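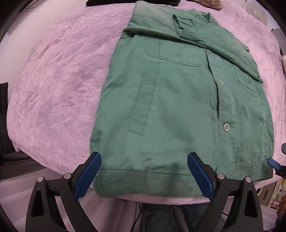

A lifetime guarantee is the last decent promise left in retail, one reader wrote to me in September, and I ought to stop picking on the few companies still willing to make it. I've thought about that letter a good deal. I still don't agree.

Start with the word. Whose lifetime? I went through the terms for a Gimitz coat that sells for $200, and the lifetime in question belongs to the product. The coat is covered for as long as the coat can reasonably be expected to last, and Gimitz decides how long that is. When it wears out, its life is over, and so is the guarantee. I read that part several times to make sure I hadn't missed something.

Semaan, which sells bags, is at least plain about it. Lifetime means five years. You have to click twice to find the number, but it's there, and after that you know where you stand. I would buy a bag with "five years" printed on the tag and think well of the people who made it. What I resent is being sold forever at the register and handed five years at the repair desk.

The usual defense is that normal wear can't be covered, or people would send back rags and get new clothes for free. Fine. But normal wear is how most clothes die. Cuffs fray, elbows go thin, a pocket corner pulls loose after years of hands going in and out. Take all of that away and what remains is a bad seam or a faulty zipper, the kind of thing any store ought to fix anyway.

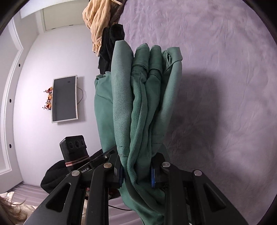

Then there's the business of making a claim. Danon wants the receipt, a filled-out form and the item itself, washed, shipped at your expense within 14 days of your first message. I can't prove that these rules are meant to wear people down. I only notice that buying from the same company takes one click. And the inspection, when it comes, is a judgment call. Look at green cloth gripped from both sides and bunched into folds, as it is here, and you could argue either way over any crease in it. The person doing the arguing works for the company that would have to pay.

My reader's best point was that a guarantee, even a weak one, pushes a company to make things better. Maybe. I'd like to see some evidence. A company could just as easily work out how few people ever claim and build the cost of those few into the price. Then everyone who buys the coat is paying for a promise that hardly anyone will use.

There is a repair counter in Dollton that offers no guarantee of any kind. The sign gives a price for a zipper and a price for a patch - that's all of it, no terms to read. I took in a coat with a torn lining, paid, and got it back mended. If the lining tears again I'll pay again. I'd take that over another 200 words of small print about the natural life of my coat.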